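How to Set Up a Mouse Spot on a Cloth-Covered Table

If you work from a dining table part of the day, you probably leave the tablecloth on and put the mouse wherever there is room. It works for a while. Then the cursor starts to skip, or the cloth bunches up under your wrist, and you blame the mouse. Usually the cloth is the problem. These steps fix most of it in one evening.

What you need

A mouse, a round mouse pad, a damp cloth, a dry cloth, cotton swabs, and a tablecloth that hangs over the edge on all sides. I use a Whitlock cloth on a Sutby table at home. Any smooth cloth will do.

Step 1. Clear the front half

Move cups, mail and chargers off the part of the table where your arm goes. Things you like to look at can stay at the back. I keep a small figurine there and it has never been in the way. Liquids should go on the side opposite your mouse hand.

Step 2. Check the cloth

Put the mouse directly on the cloth and move it slowly left and right, then front to back. Watch the cursor. Try it on a plain area and again on a printed area. A cloth with large designs can give you two different results a few inches apart. Creases matter more than the print, so try those too.
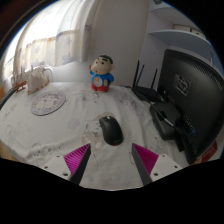 Lucinda Kasprzak wrote in to say that her mouse ran fine on the bare cloth all winter and only started to jump after she washed it. She thinks the finish came off in the machine, and she now wipes it by hand.

That matches what I have seen with coated cloths. If yours has a coating, wipe it and skip the washer.

Step 3. Flatten the cloth

Pull from the back edge first, then the sides, and leave the front for last. Smooth it with your forearm. If a fold will not lie down, take the cloth off and hang it over a door overnight. Do not iron a coated cloth. I ruined one that way in August.

When it is flat, clip it under the table edge. Flivex clips hold well on a thin rim. On a round table, put the clips at even distances or the cloth will pull toward one side.

Step 4. Clean the mouse

Switch it off, or unplug it if it has a cord. Turn it over and wipe the feet with the damp cloth. Crumbs and tablecloth lint collect along the edges of the feet, and that drag feels a lot like a bad surface. Run a dry swab around the sensor opening. Turn it back over and hold it by the sides while you wipe the buttons and the palm rest. Use another swab along both sides of the scroll wheel, rolling the wheel a little at a time.

Let everything dry before you turn it on.

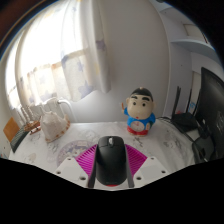 Step 5. Place the pad

Sit down the way you normally sit. Let your arm rest on the table and put the pad where your hand lands. Most people set it too far forward. You want your elbow close to your side and your forearm on the table.

A round pad has no corners to catch on the cloth, and you can turn it when one part gets worn. Mine is a Skisport and it has a rubber back. If yours slides, wipe the underside with the damp cloth and let it dry.

Set the mouse in the middle of the pad with the buttons facing away from you. 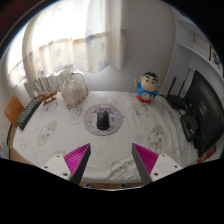 Now work for an hour before you change anything else. If you keep running off the same side of the pad, raise the pointer speed one notch and try again. Moving the pad a couple of inches also helps. Once you like the position, put a small piece of tape on the cloth at the front of the pad so you can find it again after dinner.

Keeping it up

Wipe the pad and the mouse feet once a week. Shake the cloth outside after meals. Take the pad off the table when you eat, and stand it on its edge somewhere dry. If the cursor still skips after all this, change the battery and test the mouse on a sheet of plain paper.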